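[liste Stasteris] Re: coussins pour les chambres

Bonjour à toutes et à tous,

Merci pour la question. Je réponds dans le texte.

> Est-ce que les housses beiges se lavent avec le reste ?
> Nous en avons 18 à préparer avant juillet.

Oui, mais je les lave à part, à l'envers – la couture souffre moins. Le coussin se pose sur le lit en dernier, quand la couverture est bien tirée. Pour le tissu, regardez la bordure :

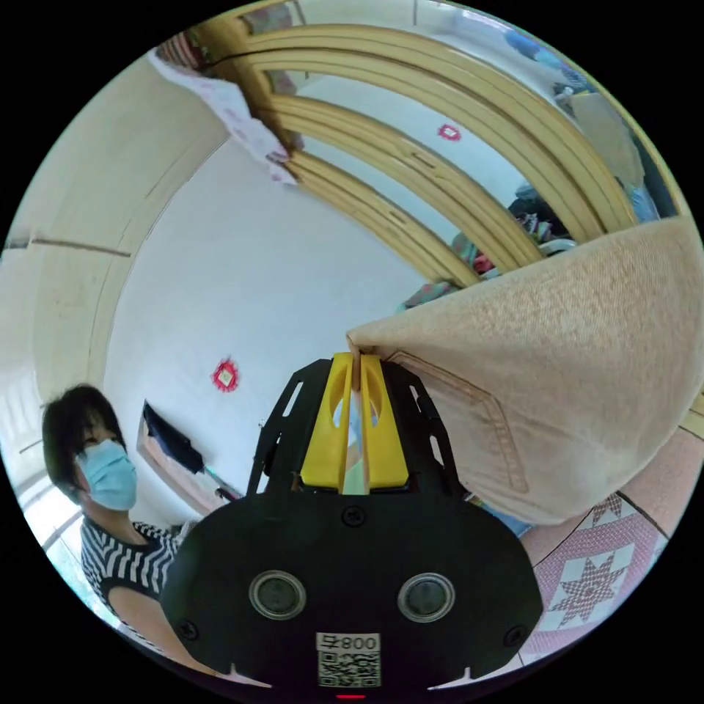
Il reste 10 housses en réserve. Dites-moi avant midi s'il en faut plus.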